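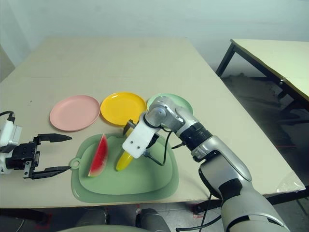
1/ Okay, the toy kitchen set. Pastel plates, green cutting board, pretend fruit. People keep telling me it will teach a kid to sort, set a table, love fruit and share. I have had one in the house since July and I have questions.

2/ Start with the plates. Pink, yellow, mint green. Very pretty in a row. The banana is yellow so it goes on the yellow plate, fine. Where does the watermelon go? It's red inside and green outside. The card in my box says "match each food to its color" and leaves it there.

3/ My daughter puts it on the pink one. My nephew says green and will fight you. I've read 294 reviews of sets like this and not one person brings up the watermelon.

4/ The cutting board has a hole in the tab so you can hang it up. Hang it where? On what? I have never met a four-year-old who hangs anything up. It lives under the couch with the rest.

5/ I'll give the board this much, it's a decent size. You can lay a watermelon slice and a banana on it and still have room. The one we had before, from Saveo, was so small that everything slid off and somebody cried, usually before 8 a.m.

6/ Now the "learning" part. Mareike Wiegand sent me a blog post claiming pretend food gets picky eaters to try the real thing. I asked how many kids they looked at. She said she'd find out. That was a while ago.

7/ My own results: she will serve a plastic banana to every adult in the room and refuse an actual banana at lunch. Same kid, same table, ten minutes apart.

8/ Somebody will ask about price. Urbańczyk wants 1295 for their big wooden kitchen (not dollars, I converted it, still too much). Plastic plates do the same job and they go through the dishwasher. I put ours on the top rack. No idea if you're supposed to.

9/ Shota Oda replied to say his kids got years out of theirs. Years! I believe him, but he also has a playroom with a door that shuts. We have one table and we eat dinner at it.

10/ Which brings me to cleanup. The advice is always "make tidying part of the game." Plates get stacked, fruit goes on the board, board goes on the shelf. I tried it 3 evenings in a row. The plates did get stacked, then the stack became a hat.

11/ What did work a little: skipping the color thing. I just say "can I have a banana, please" and hold out a plate. She picks the plate, she picks the fruit, she tells me what it costs. Yesterday the watermelon was 1000 dollars and I was told I couldn't afford it.

12/ So do I think it teaches sorting? No. Would I buy it again? Probably the plates and the board, and I'd skip any set that brags about what your kid will learn.

13/ If anyone has a watermelon ruling I'm taking votes. Pink or green. Takeshi Aoki already said "yellow" and I am ignoring him.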